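Plusden Home Support
Ticket: tile mat won't stay put on the bed
Opened 2026-06-16
Product: Brinareo woven mat, golden brown
Status: waiting on customer 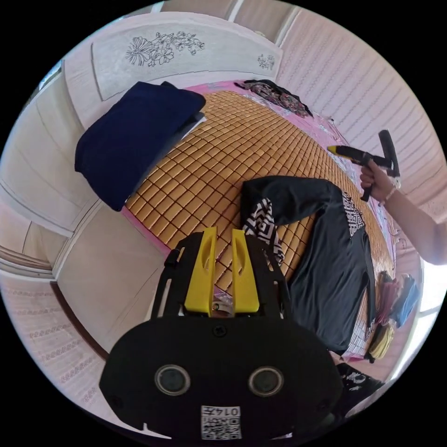
So the mat creeps. I fold all my laundry on the bed, and by the time I've got a decent stack going the whole thing has slid toward the foot end and the pink sheet underneath has bunched up with it. Shirts are the worst! I spread the black one out (the long-sleeved one with the zigzag panel), tug a sleeve straight, and the mat comes along for the ride. The thick navy cloth is fine once it's folded, it just sits there. The flowery stuff I leave in a heap up by the headboard until last.

What I've tried so far:

Turned the mat over. Slid the same, and the knots on the back caught on a knit top, so I turned it back.

Tucked the top edge down behind the mattress. This held for 2 loads and then popped out. It also left the tiles bent in a hump and I couldn't get anything to lie flat there.

Swapped the pink sheet for an old flannel one. Way better, but it's too warm to sleep on before September, and I'm not changing the bed every time I do a wash.

Reply from Geltlow bedding desk:
Thanks for all the detail! Could you tell us the mat size, and whether you use softener on the sheet? Softener leaves a slick coating. We'd try one wash without it at 60 C if the care label allows, then lay the mat with the tile rows running across the bed.

My update:
It's the Hrnčiar weave, the bigger size, 11 months old. And yes, softener, loads of it, oops. Washed the sheet without any (label says 60 is ok) and turned the rows crosswise. I got 10 shirts folded before it moved at all, and then only a little at the corner where I lean. Still want to try those grippy underlay strips. Do you sell them by the length, or do I have to buy the full roll? And will they mark a pink sheet?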